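Storing and cataloguing a small mineral thumbnail collection

Applies to: loose specimens up to 25 mm across, kept indoors in drawers or lidded boxes.

A thumbnail collection outgrows its labels before it outgrows its shelf. The method set out on this page ties each specimen to a number, each number to a register entry, and each entry to a storage position. It assumes you have the specimens, whatever labels came with them, and a free afternoon. Larger cabinet pieces need a different approach and are covered on a separate page.

What you need

Small self-adhesive paper labels or acid-free card
White acrylic paint and a size 000 brush
A fine pigment-ink pen, black
Clear acrylic varnish
A bound notebook or a spreadsheet
Compartment boxes with a lid that closes positively
A soft brush and a rubber blower

Step 1. Gather the paperwork

Put every old label with its specimen before anything is cleaned or moved. Do not throw away labels that are wrong, damaged or in a language you cannot read. A dealer's label with an incorrect species name may still give the only record of the locality. Write the correction on a new card and keep the two together in a small envelope.

Where a specimen has no label, write down what you know and how you know it. "Bought at Trarnbridge show, October, seller said fluorite" is a usable record. "Fluorite" is not.

Step 2. Clean only what is safe to clean

Dry brushing and a blower will deal with household dust. Do not use water until you have checked the species. Halite dissolves, many sulphates are affected, and pyrite and marcasite should be kept dry at all times. Fibrous minerals should not be brushed at all. Leave these as they are, in a sealed container, and mark the container.

Step 3. Assign numbers

Use a plain running number. Codes that carry meaning (country, species group, year) look useful at first and fail as soon as an identification changes. My own register stands at 1203 and has never needed a prefix. A number is not reused when a specimen is sold, exchanged or lost; strike the entry through and note what happened.

Step 4. Mark the specimen

Choose a spot on the underside or on matrix, away from crystal faces. Apply a patch of white acrylic no larger than the number requires. Let it dry fully, write the number in pigment ink, then seal it with one coat of varnish once the ink has dried. On porous or crumbling pieces, do not paint. Put the number on a card beneath the specimen and a second copy in the envelope.

Drita Dumitrescu uses printed numbers cut from laser paper and fixed with a reversible conservation adhesive. The result is neater than handwriting and takes longer.

Step 5. Choose the box

Cells should be slightly larger than the specimen on every side. If a piece has to be pushed in, it will be damaged coming out. A glazed lid lets you find a specimen without opening the box, but it also admits light, so realgar, proustite and some coloured fluorites and topaz should go in a closed drawer instead. Raw oak gives off acid vapour and should be avoided for anything containing lead or for calcareous material. Check that the clasp holds when the box is tilted.

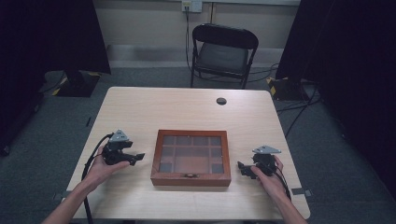
Step 6. Record the position

Give each box a letter. Count rows from the clasp side and cells from the left, so that B-2-4 is box B, second row, fourth cell. Write the position in pencil in the register, as it will change. The specimen number stays in ink.

Minimum fields for each entry:

Number
Species, with a question mark if not confirmed
Locality, in as much detail as the label allows
Source and price
Size in millimetres
Position
Notes

Step 7. Control the humidity

Between 40 and 50 per cent relative humidity suits a mixed collection. Sulphides do better lower than this and should be boxed separately with silica gel. Place a small hygrometer near the boxes and read it in both summer and winter before deciding that nothing needs to be done.

Step 8. Check once a year

Open each box and compare it with the register. Look for white or yellow powder around sulphides, a sour or sulphurous smell, and labels that have browned. Remove any affected piece at once, together with its card, and replace the cell lining.

Corrections to this page: Haris Karagiannis pointed out that an earlier version gave the wrong order for ink and varnish in Step 4. The order given now is the right one.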